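Review: Grondon Two-Arm Housekeeping Unit, Bed-Making Package
Prepared by Veronika Szekeres, Equipment Review Office, Rulteler Residences
14 February 2021 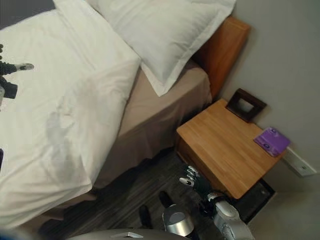
The Grondon unit at the bedside, right hand in front of the nightstand.

Rulteler Residences leased one Grondon unit in January for use in furnished guest rooms. The lease included the Skamura hand set and the standard bed-making software. This review covers 30 days of supervised operation and is intended for property managers who are considering the same package. It deals mainly with a fault in the right arm that led this office to suspend use of the unit on day 29.

Performance before the fault

The unit completed 392 bed-making cycles. Results with duvets were acceptable. The hands grip fabric firmly without tearing it, and the corners were usually brought level on the first or second attempt. Pillows with a flat flanged edge gave more trouble. The software tends to take hold of the flange itself and leave the pillow at an angle to the headboard. Staff corrected this by hand.

Noise was low. Charging was simple, and the printed manual is clear on daily cleaning.

Description of the fault

On 2 occasions the right arm failed to hold position after a pause command. The arm was at rest beside the bed, with the hand below the level of the nightstand top. When the operator pressed Pause, the left arm locked as it should. The right arm rose slowly until the fingers met the underside of the front edge of the furniture, and it continued to push. In the first case the nightstand tipped back against the wall and a lamp fell. In the second, the operator, Margit Bárány, used the emergency stop before anything was displaced. There were no injuries.

The display showed "Paused" throughout both events. This office regards that as the more serious matter. A person relying on the display would have had good reason to reach in and straighten the bedding while one arm was still under power.

Cause and response

The service contractor, Van der Linden, inspected the unit and found that the right elbow sensor was reporting a stale reading after a pause. The controller took the reading as sag and raised the arm to correct it. The sensor was replaced and the software updated. The contractor arrived promptly - the written report took considerably longer - and the repair was carried out under the lease at no charge.

The fault did not return in the tests that followed. Those tests were limited to one room, and the update has not been tried with the older hand set.

Conditions for use

Until further notice, the following apply at all Rulteler properties:

Operators shall use the emergency stop, and shall not use Pause, before anyone comes within reach of either arm.
Lamps, glassware and guest belongings shall be removed from nightstands before a cycle begins.
The unit shall not be left to run in an occupied room.
Any movement after a stop or pause shall be reported to this office the same day.

Rating

Bed-making quality: good. Ease of operation: good. Service: fair. Safety: not acceptable as delivered; provisionally acceptable after repair, under the conditions above. The package is not recommended for unsupervised use. Managers who already hold a lease should ask their contractor to check the software version and the elbow sensors on both arms.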